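Unit 4: Reading wear. What surfaces do and don't tell you

Handout to go with the second April session. Elikem Zakaria

Bring this to the tutorial with your own notes on it. The reading from last time (the Ichikawa chapter on handled objects) is assumed. If you haven't done it, do it before section 3, where I quarrel with it.

1. The claim we are testing

A good deal of writing on everyday objects rests on one idea: that use leaves marks, and that a trained person can read the marks back into the use. You'll meet it in museum labels, in auction catalogues, in insurance reports and in the kind of design book that has a worn chair on the cover. It's an attractive idea. Parts of it are sound. My complaint is that it gets stretched well past what the evidence will bear, usually by people who already know the answer.

Ask yourself how often you've seen a wear study that began with an object of unknown history, made a firm reading and was then checked against a record. In the published work I know, the record comes first. The author is told that a bench came out of a cobbler's shop and then finds cobbling all over it.

2. Terms

Scratch: a narrow line where something harder has moved across the surface. Has a direction of travel only if you can find a start and an end, and often you can't.

Scuff: a broader patch of altered surface, usually many small contacts together. Edges are vague. Two people asked to draw around a scuff will draw two different shapes.

Polish: a surface made smoother by repeated light contact. Handrails, tool handles, the noses of bronze statues. Easily confused with a finish that was always there.

Stain: colour added or changed, with no loss of material. Not wear in the strict sense, though catalogues lump it in.

Patina: avoid this word in your essays. It has meant so many things, most of them to do with price, that it no longer helps.

3. Where the Ichikawa chapter goes wrong

The chapter argues that wear on a container follows from the way it is filled and emptied, and that the two can be told apart. Filling is said to leave scattered marks and emptying to leave ordered ones. The diagrams are lovely. But every container in the chapter had one job and, as far as the author knew, one set of users. Most containers in the world have had neither.

Take plain metal bins, which turn up in kitchens, workshops, sorting rooms and shops. A sloping panel inside one can be scratched up and down along the top and scuffed in an irregular patch lower down, while the floor is mottled and cloudy. Ichikawa would give us a story: things slid down the slope and came to rest. Fine. The same marks could come from scrubbing, from stacking or from years of being dragged about with loose hardware inside. I can't rule any of these out by looking, and I don't believe Ichikawa could either.
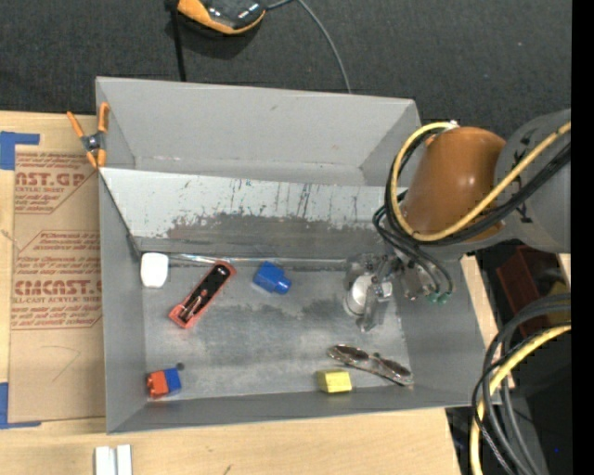 4. The Flaver trays

The best attempt at a proper test is the Flaver study, named for the canteen supplier that lent the trays. The team took 115 steel trays from several kitchens, removed the labels and asked 30 readers to say what each had been used for. Half the readers had museum training and half had none.

Three things to notice.

The trained readers wrote more. Their reports were longer, surer in tone and full of the terms in section 2.

They agreed with one another more than the untrained readers did. The authors make a lot of this. I'd be careful. People taught by the same teachers will tend to make the same guesses, and agreement is cheap if everybody is wrong together.

They did little better on the uses themselves. Both groups could pick a baking tray, mostly from the dark corners. Past that, the trained group's lead was small and came nearly all from one kitchen, where the trays had an odd shape that some of them may well have known already.

The study has its own faults. The trays had been washed before the readers saw them, and the paper doesn't say with what. Nobody recorded how old they were. Still, it asked the right question.

5. Womine and the trouble with big collections

The Womine collection has 1219 catalogued household objects, and 740 of the entries include a line on wear. Students like it for essays because it's easy to search. Before you lean on it, read a dozen entries in a row. You'll find "heavy use" given to anything scratched and "little used" to anything clean. A clean object may have been used daily by somebody careful. A scratched one may have spent a bad winter in a shed.

Watch for the reverse problem as well. Objects that wear out get thrown away, so whatever reaches a collection is already a strange sample.

6. What I'll accept in an essay

Describe first, in everyday words, before you interpret. Say which side of the object you're looking at. Give at least two causes for any mark you rely on, and tell me what further evidence would separate them. If there isn't any, say so and move on. You won't lose marks for an honest "can't tell".

Don't write "clearly shows". I'll circle it.

7. For the tutorial

Choose one object at home that you've owned from new. Write half a page on its wear as if you knew nothing about it, then swap with a partner, who will guess its history from your page alone. Keep the true history to yourself until they've finished.

We'll also look at the Flastuleck report, which claims to date door handles by their polish. Read the method section twice and the summary last.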